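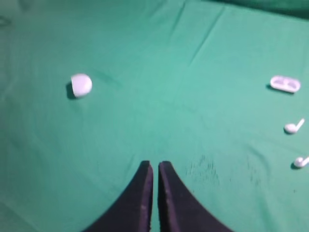

Cell notes: cloth, fingers and wrist camera on the Grurkix bench

The small-parts cell has moved to a fixed service interval of 129 hours of arm time. The old practice was to service it when the pick rate fell, which left no way to tell a worn finger from a dirty lens. Povilas Ozoliņš wrote the new sheet and it is now clipped to the side of the controller.

Finger spacing comes first. Home the gripper, command the narrow opening, and check the gap with the feeler stock at the tips and again at the base. The two readings should agree. If the gap is wider at the tips, a mounting screw has backed out. Tighten both sides in turn, a little at a time, and repeat the check before touching the offset in software. Changing the offset to hide a loose finger cost us an afternoon in the winter.

Wipe the inner faces with a barely damp lint-free cloth. No solvent. Small pale surface marks on the fingers are cosmetic and do not need to be logged, but a nick on a gripping face does.

The wrist camera is next. Clean the window, then run the focus routine with the arm at the viewing height. Soft edges on small glossy items, earbuds and their case halves especially, throw the segmentation off well before a person would complain about the picture. Friederike Reuter has the reference captures on the Dzene share under "cell, optics." 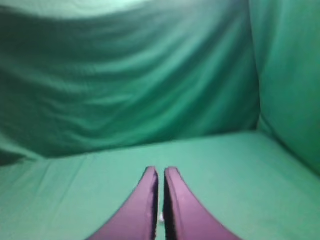 TAKORA, April. The green lining is now treated as a wear part. Floor and wall pieces are separate, so the floor can be changed without taking the walls down. Pull the floor cloth from the back corners toward the front and clip the sides last. Shallow ripples are acceptable. A standing fold in the pick area is not, as the planner may read its shadow as the edge of an object.

Folds in the wall cloth can stay, provided the hem is clear of the arm's path and the inside corner does not creep forward over the floor.

Dark smudges on the floor cloth should be brushed first, then spot cleaned. Replace the cloth if the marks still show in the wrist view at viewing height. Lint gets removed with the roller kept in the top drawer. Check the strip of cloth between the fingers too; a speck there is easy to miss from the operator's side.

After any cloth change, redo the color threshold and run four short pick cycles before releasing the cell. Enter arm hours and cloth batch on the sheet.

Spare finger pairs are with Ifeanyi Okonkwo. The Oltard screws are on order, in a box of 100.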